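Nirkthorpe omnibus, is it worth to wait?

wolfram_rathjen
Hello all. The shop near me has the first Nirkthorpe omnibus for $179. I have only read issue 23 and I liked the colours very much. Should I buy it now or wait for the softcover in January?

tadow
Wait. The big book is more than 30 issues and the middle part is slow. I stopped there.

pongsak_t
I don't agree with tadow. The middle part is where Captain Võ gets her own story, and it is my favourite of the whole series.

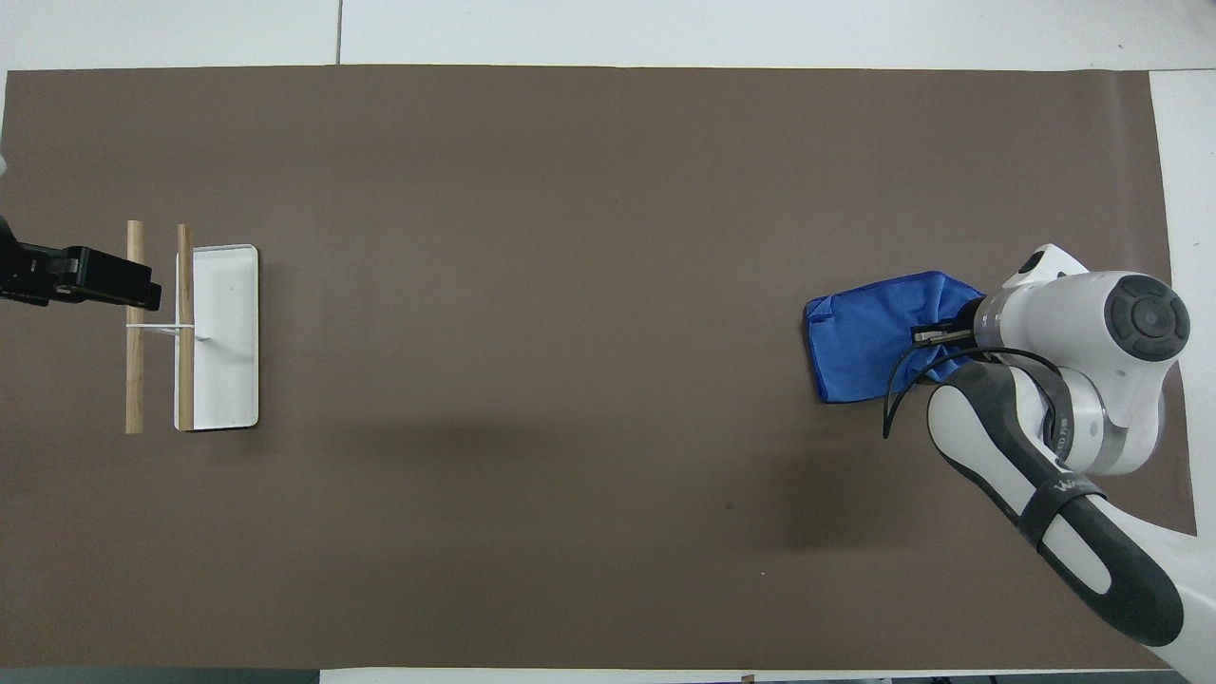 wolfram_rathjen
Do I need to read Cluvance before it?

pongsak_t
Only the last 2 issues, for the trial. Everything else is explained again in the first chapter.

tadow
It is explained badly, in my opinion. But okay, the trial is good, I give you that.

wolfram_rathjen
Thank you both. I will borrow Cluvance from the library first and then decide.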